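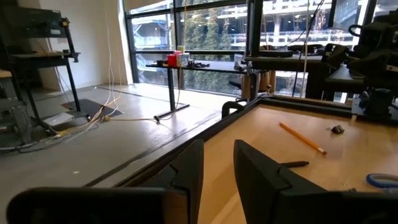
Do I need experience to apply for the evening proofreader position?
You need to be able to spell, sit still with a long document, and write legibly in a margin. Past work in print or publishing helps, but we have hired former bank tellers, a school bus dispatcher and a retired piano teacher, and they all passed the same test.

Reading time: 4 minutes

We use cookies to remember your settings and count visits. By staying on this page you accept this. Manage settings

Evening Proofreader, part time – Lalline Print & Bindery

Lalline is a short-run printer. We make church directories, town reports, family histories, cookbooks, club yearbooks and a fair number of instruction manuals. Most jobs come to us as finished files from the customer, and most of those files have mistakes in them. The proofreading desk reads every job over 2 pages before plates are made. We are looking for one more person to work on that desk, starting in September.

The work

You will read page proofs on paper. We print them at full size, single sided, and you mark them by hand using standard proofreading marks. If you don't know the marks, we will give you the chart and a week to learn it. Marked proofs go back to the layout desk, and the corrected pages come back to you for a second read.

On a normal evening you will read 80 pages of ordinary text. Directories and price lists go slower, and we plan for that. A family history with three generations of people who share a first name goes slowest of all.

You will check spelling, punctuation, page numbers, running heads, captions against the contents list, and phone numbers against the customer's copy. You will not rewrite. If a sentence is clumsy but correct, it stays. If you think a fact is wrong, write a query in the margin and let the customer decide. New readers find this the hardest part of the job, especially with memoirs.

Two of our regular customers, Sernico and Dovico, have their own style sheets. Sernico sends us parts catalogs twice a year and wants every measurement written the same way down to the space before the unit. Dovico publishes walking guides and changes its mind about capital letters from season to season. Both sheets are kept in the binder on the shelf by the door, and the one in the binder is the one to follow, even if a customer tells you something else over the phone. Write down what they said and leave it for the day desk.

Hours

The shift runs from 4:30 p.m. to 9:00 p.m., four evenings a week. The four evenings are set a month ahead. In the weeks before the holidays we may ask for a fifth, and you can turn it down. The front door is locked at 6:00 p.m., so you will be given a key to the side entrance on Moen Street.

The desk is on the second floor. There is an elevator, and the desks can be raised and lowered. It is a quiet room but it sits over the folding machines, which run until 7:00 p.m. most nights. Some people wear earplugs for the first part of the shift. Radios and music are fine with headphones.

Pay

Pay is $530 a week for the standard four evenings. A fifth evening is paid at the same rate per hour plus half. You are paid every two weeks. After three months you begin to earn paid time off, and you may use the staff discount on personal printing from your first day. Parking in the back lot is free after 4:00 p.m. – before that the spaces belong to the day shift.

What we ask for

Careful reading for hours at a time. A good knowledge of American spelling. Handwriting that other people can read. You should be comfortable asking a question when you aren't sure, including when you asked a similar one yesterday.

You don't need a degree. You don't need design software. A second language is useful, mainly Spanish or Portuguese, and we pay a small amount extra per job when you use it.

The test

Everyone who applies and meets the points above is invited to take a test at our office. It lasts 100 minutes. You will get a chapter of plain text, a page of names and addresses to compare with a handwritten list, and a table. Dictionaries are allowed and there are several in the room. Phones are not. You may skip around, and you may go back over your work as often as you like.

We mark the test for errors caught and also for errors added. Changing something that was already right counts against you more than missing a comma does.

You will hear from us within two weeks, whatever the result. People who don't pass may try again after six months.

How to apply

Send a letter of one page or less, along with a list of your past jobs, to the Lalline front office by mail, or drop it off at the counter between 8:00 a.m. and 5:00 p.m. Please say which evenings you can never work. We don't need references at this stage and will ask for two after the test.

Please don't send writing samples. We read all day and would sooner see the letter.

Applications are open until the end of August. If the position is filled earlier we will take this page down.

Get new openings by email. Enter your address to join our newsletter. Unsubscribe at any time.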